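Apr 14, 2020 – power supply packing bench

Continuing from the notes on the harness folding. Goal for today was to settle how the units sit on the bench before they go into the pulp trays, and to get the prep rack into a state where the next person can use it without asking me.

Bench as set up this morning: clear acrylic tray on the white tube stand, units standing in front of it with the harnesses still hanging as they come off test. I kept Corrado's layout from the Losthorpe bench for now. He has the units upright so the cable side is reachable, and I have no reason to change that. What I don't like is how the long cables go wherever they want. The one on the end unit goes straight down over the side and it's the one you catch with a sleeve.
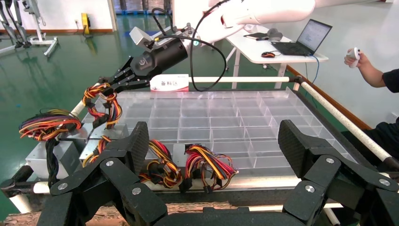
Units in front of the clear tray, harnesses not yet dressed.

Tried two ways of dressing the wires.

First way: fold the whole bundle back on itself twice, tie once in the middle, tuck the connectors under. Quick, but the bundle ends up thick at one end and won't lie down in a pulp compartment without being pushed. Pushing scrapes the wall and you get brown fluff on the connectors. Natalina had the same complaint about the Gwilliam trays, which have the same rough inside.

Second way: coil from the unit end outward, connectors last, one loose tie. Takes longer. Sits flat, lifts out in one piece. Going with this one unless Saulius objects.

Also tried the coil in the opposite direction because Ermanno does it that way. No difference that I can find. Leave it to whoever is at the bench.

Things that went wrong:

- Ties pulled too tight on the first few coils. The black cable has a stiff jacket and takes a set if it's cinched. Cut them off and did them over.
- A connector slipped down between two units and I pulled on the wrong cable to get it out. Stand the units a finger's width apart.
- The pulp tray slides on the table when you reach across it. Need a strip of something grippy under it. Asked Thomas if there's any of the rubber matting left from the Ania job.
- Ran out of short ties and used long ones trimmed down. Trimmed ends are sharp. Don't do that again.

Filling order for the pulp tray: I work left to right, a column at a time, and leave the right column for last. That's the side nearest the units, and if it's filled first you end up dragging every later coil over the finished ones. Two coils can go side by side in the bottom row if they're not fat. Don't stack them.

On timing – I did a run of 6 harnesses start to finish with the second method and it came to about 60 seconds each once I stopped fighting the ties. Corrado's number for the first method was lower, but he wasn't counting the refolds.

The batch for Jekero is 2,521 units, so the difference does matter over the whole order. I still think the coil wins. Refolding at the other end costs somebody time too, and last July they sent back a note about bent connector latches that I would like not to read again.

The rack next to the table has its 备料区 sign on the side of the tube stand. That's the material prep area, and it should be treated as such: parts waiting to be used, and no finished coils. The long slots in the acrylic organizer are tempting for coils because they're right there. They're the wrong shape and you have to dig to get anything out. Finished coils go in pulp only.

Checked the corner joints on the stand while I was at it. One had some play. Tightened it and the rack stopped rocking. Worth checking again in a week or so.

Where things stood when I stopped to write this: left and middle columns in use, right column still free.
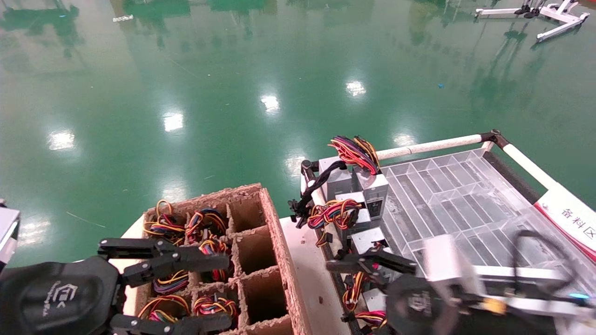
## To do

- Rubber strip under the pulp tray (Thomas)
- Order short ties, the soft kind if they have them
- Ask Saulius whether the coils need a label before they leave the bench or after
- Natalina to try the coil method cold, from these notes only, and mark whatever isn't clear
- Sweep along the table. Bits of tie on the green floor are hard to spot until you step on one
- Decide what to do with the first few overtightened cables – set aside for now, not in the count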